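Thread on blocking and washing a novelty jumper without ruining it. I knit and alter these for sale, and the same questions come in every June, when people with any sense start on their Christmas knitting.

Start with fibre. If the ball band has gone, snip an end from an inside seam, hold it in tweezers over a sink and put a flame to it. Wool smells of singed hair and leaves a crushable ash. Acrylic melts and sets into a hard bead. A blend does a bit of both, and you treat it as whichever part is the more delicate.

Colourfastness next. Press a damp white cloth on each colour for a full minute, on the wrong side. Red is the usual offender. The deep red in the Drutska double knit bleeds on the first wash and sometimes on the second. The green and the cream in the same range have never given me trouble.

If the red bleeds, wash the red yarn in the skein before you knit with it. Cool water, a drop of wool wash, rinse until clear, dry flat. Doing this after the snowmen have been worked in is too late, as Marloes Jansen can confirm. Her snowmen are pink.

Take off anything that unscrews, unclips or lights up. Battery packs should sit in a pocket on the inside of the hem with a popper, never stitched shut. Bells can stay on if they are brass. Plated steel ones rust at the loop and mark the wool.

Pompoms: tie them on through two buttons, one either side of the fabric. The inner button spreads the load, and the whole thing comes off with one snip on wash day.

Now the felting question. Agitation does most of the harm, along with sudden changes in temperature. Soak for 15 minutes, press, lift out with both hands underneath, roll in a towel. No wringing. A gentle spin inside a pillowcase is fine for most wools – I have done it for years with the Rondadberg aran.

Pattern notes and the yarn spreadsheet are being typed up this week. Kári Vigfúsdóttir has asked for the chart in both directions, so left-handed knitters will get their own page.
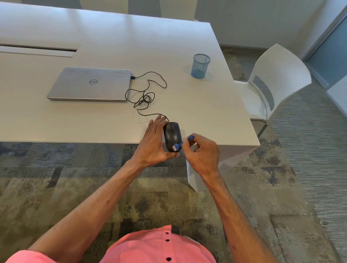 Laptop shut, mouse still plugged in. 

Blocking. Measure the jumper before you wash it and write the numbers down: chest, length to underarm, sleeve. Pin to those numbers, and ignore whatever shape it wants to be when wet. Stranded colourwork pulls in across the chest and will take a little stretching. Intarsia will not, and gaps open up at the colour joins if you try.

Pins go in every 5 cm along the straight edges and closer at the neck. Leave ribbing unpinned, or it will never pull back in. Stainless pins only.

Superwash wool grows when wet. A swatch that measures correctly dry off the needles can gain 7 per cent in length after a soak, so wash the swatch before you count it. Þröstur Ketilsson knitted the reindeer yoke without doing so and now owns a reindeer dress.

Appliqué goes on after blocking. Felt shapes cut from 100 per cent wool felt should be steamed first, held clear of the iron, since they shrink a little too. Attach with a small blanket stitch in matching thread and keep the tension slack. Tight stitches pucker as soon as somebody raises an arm.

Tinsel is the one trim I refuse to sew down permanently. It sheds, it scratches at the neck and it does not survive washing. Couch it on with long tacking stitches and treat it as disposable.

Storage: clean, folded, never hung. Tissue between the layers if there are sequins, which will catch on any knitted surface they touch. Cedar needs sanding each year to keep its smell, and it does little against an established moth problem. Freezing in a sealed bag for 7 days, thawing, then freezing again is more use.

Pavithra Rajan asks whether any of this applies to shop-bought acrylic from the Norkthorpe market. Mostly no. Turn it inside out, 30 degrees, dry flat, keep the iron well away. Steam kills the stretch in acrylic and you can't put it back.

Next thread will be on fixing laddered intarsia from the wrong side.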